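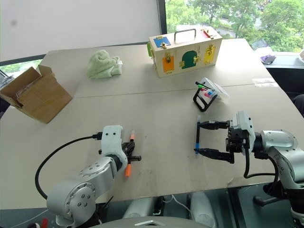 Re: [trumlow-trails] Faded blazes on the north loop

Attila Takács wrote:
> I walked the loop in October and lost the trail twice between the
> Olivares gate and the creek. The blazes are down to a rumor of paint.
> Can we agree on one color before anybody opens a can? I vote blue,
> it's what the old map says.

The old map also says there is a ferry, but fine, I can live with blue. My worry is the key. The north loop and the Skurnimar spur share the same path for 800 feet past the gate, and the spur has been blue since before I joined this list. Two blue trails on one tree is how we got the family from out of state who asked me where the parking lot was while standing in a swamp. I'd make the loop orange and leave the spur alone. An orange marker and one with a blue cap are all it takes to draw the new map, and even I can keep those two apart, which I could not say of the "forest" and "moss" greens we tried last time.

Orange has its own trouble, I know. In fall it looks like a leaf. But the loop runs mostly through hemlock up there, and hemlocks have never shown much interest in fall.

On cost: the quote from Praltemville Hardware was $300 for paint and brushes, either color. That assumes we scrape the old blazes first. Last time we painted straight over the lichen, and the lichen won.

Attila, could you send the spots where you lost the trail? I'd guess one is the double beech, where the blaze faces the wrong way and always has. If the other is the stone wall, don't feel bad. I have walked that loop since I was a kid and I still go left there every time, with great confidence, and end up behind the Olivares barn apologizing to the same goat.

I have two scrapers and a stepladder with most of its steps. Someone else needs to bring gloves.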